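Checking Your Simulated Grasps Before You Train on Them: A Walkthrough of the Kament Replay Method
Last updated 3/4/21
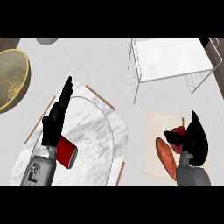 If you've been generating two-arm tabletop episodes in simulation and feeding them straight into a policy, I'd like to talk you into adding one more stage to your pipeline. It takes an afternoon to set up, and it saved our little group in Clarville from a whole summer of chasing the wrong problem. We call it the Kament replay check, after the project it grew out of, and it works on any simulator that lets you save and restore full state.

The idea is simple. An episode that ends in success only tells you that the grasp held once, with those exact contact settings. Tabletop clutter makes this worse, since an apple lying right up against a sweet potato is a very different grasp from an apple standing by itself, and a policy can't tell which of your successes were solid and which were lucky. So we go back to the moment just before the fingers close, change a few things by a small amount, and play the rest of the actions again. Grasps that survive are kept. The ones that don't get looked at by a person.

What you'll need

A set of recorded episodes with the full simulator state at every step, including joint velocities (please don't skip the velocities, I did that once and had to record everything over again). You'll also need the action log for both arms and a folder with a decent amount of free disk space. Our first set was 700 episodes, and I'd suggest starting with something smaller if you're doing this on a desktop machine.

Step 1. Find the closing moment

For each arm, look through the log for the first step where the gripper command goes from open toward closed and stays that way. Save the state from 4 steps earlier. That little bit of lead time matters, because you want the arm still moving in when the replay starts.

Do this separately for the left and right arms. It's tempting to use one shared time for both, but in a lot of episodes one gripper is still wide open while the other is already coming down over its object. If you use a single time you'll end up testing one grasp and half of somebody's approach path.

Step 2. Make your variations

From the saved state, make a handful of copies and change each one slightly. We shift the target object a few millimeters along the table, turn it by a small angle, and scale the friction up or down. Leave the neighbors where they are at first. Once the basic version is running you can nudge those too – that's where most of the interesting failures live.

A word about round things. Fruit and cans lying on their sides will roll if you drop them into a new position even a hair above the surface. After you move an object, let the physics settle with the arms frozen, check that it has come to rest, and only then start the replay. If it has rolled out of reach, throw that copy away and draw another one. Don't count it as a failed grasp, because it isn't one.

Step 3. Replay and score

Play back the recorded actions with no corrections. At the end of each replay, check two things: is the object off its support, and has it stayed between the fingers through the last stretch of the lift? We save both answers and the largest slip along the way.

An episode passes if most of its copies pass. Where you put the line is up to you. We began very strict and found we were throwing out nearly every grasp done in close quarters, which left us with a tidy set of data that had no clutter in it. Loosening the line a little brought those back.

Step 4. Look at the failures

I know this is the part everybody wants to automate, and I did too. Please sit down with a cup of something and watch them anyway. Out of our first set, 58 episodes failed the check, and watching them took me one morning. A good many had the same trouble: a fingertip had sunk slightly into the object's collision shape and was holding on by that overlap. The object lifted beautifully in the original recording and dropped the minute anything changed.

If you see this, go and look at your collision shapes before you touch anything else. Long tapered fingers are especially prone to it. Araújo, our asset library, had shipped a coarse hull for one of its produce models, and replacing that hull fixed a big share of the failures in one go.

Step 5. Retrain and compare

Train one policy on everything and another on the episodes that passed, with the same settings and the same number of updates. To keep it fair, cut the full set down at random until the two are the same size. Then test both on layouts neither has seen. We did ours in August on the Plastport layouts, with 2 seeds per policy, and the filtered policy came out ahead on both seeds. The gap was widest where objects were touching. On wide-open tables the two were hard to tell apart, and I wouldn't promise you any gain there.

Two seeds is not many, of course, and I'd love to see somebody run this with more.

A few odds and ends

If your replays don't match the original even with no changes at all, your simulator isn't restoring everything. Check the contact cache and the controller's internal state first.

Keep the failed episodes in their own folder. We've since started using them to train a grasp-quality scorer, and I'll write that up once the labels are cleaned up.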